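Tire Fitter – Full Time, Onov Tire & Wheel

Onov Tire & Wheel is looking for a tire fitter to join the day crew at our shop. We fit and repair tires for passenger cars, light trucks and small trailers. We also store winter sets for customers, so the work changes a lot with the season. The busiest stretches are late fall and the weeks running into May.

The position is open now and stays open until filled. Posted 2022-12-07.

What the job is

You will mount, balance and repair tires, check and reset pressure sensors, and torque wheels by hand to the maker's spec. You will read sidewall markings and match size, load index and speed rating to the vehicle before anything goes on a rim. If a customer brings in tires that do not suit the car, you stop and tell the front desk.

You will also move stored sets in and out of the racks, log tread depth on each tire, and keep your bay clean. Fitters take turns on the late pickup shift, which runs one evening a week.

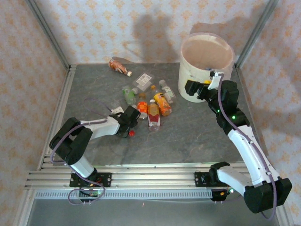

Wafula Obura: The balancing took me longest to learn. I had done plenty of mounting before I came to Onov, but I had never worked with adhesive weights on alloy wheels, and I was slow for the first month. They gave me time with it. The late shift is quieter than it sounds – mostly people collecting cars and asking about pressures.

What we need from you

A valid driver's license. You will be moving customer cars in and out of the bays, and some of them are manual.

At least one year in a tire shop, garage or fleet workshop. If you have less than that but have finished a vocational course in auto service, please apply anyway and tell us what the course covered.

You must be able to lift and carry wheels through the day. We have wheel lifts in all 3 bays and expect you to use them for truck sizes.

Basic computer use. Job cards are on a tablet, and stored sets are logged in the same system.

Experience with run-flat tires is useful but not required. We train on our own machines whatever your background. 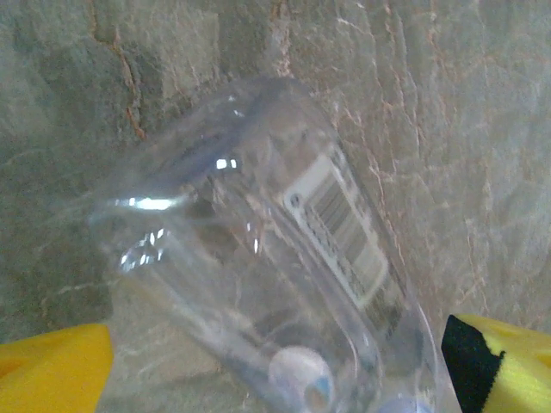 Onov Tire & Wheel, now hiring

Pay and hours

Starting pay is $26 an hour after the trial period and $23 during it. The trial period is seven weeks. Overtime is paid at time and a half and is offered first to whoever is already on shift.

Regular hours are Monday to Friday, 7 to 3:30, with a half-hour unpaid lunch. In the changeover season we open on Saturdays, and each fitter works every second one. Saturday schedules go up two weeks ahead.

We pay a $200 boot and clothing allowance each year. Gloves, eye protection and hearing protection are supplied by the shop. Hand tools are supplied too, though you may bring your own torque wrench if it has a current calibration certificate.

Paid time off starts building from your first day. We ask that you do not book long vacations during changeover – single days are usually fine if you ask early.

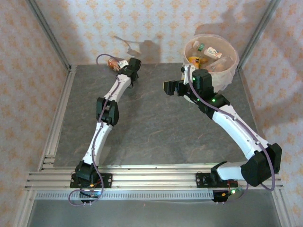 How to apply

Send a resume or a short letter listing where you have worked and what equipment you have used. Put "Tire fitter" in the subject line and use the contact form on this site, or leave a paper copy at the front desk. Please include the earliest date you could start and the names of two people we can call.

We will phone those we want to meet. The interview takes less than an hour and includes a practical part: one dismount, one mount and one balance on a steel wheel. Wear work shoes with a closed toe.

Applications from people looking for part-time work will be kept for the spring and answered then.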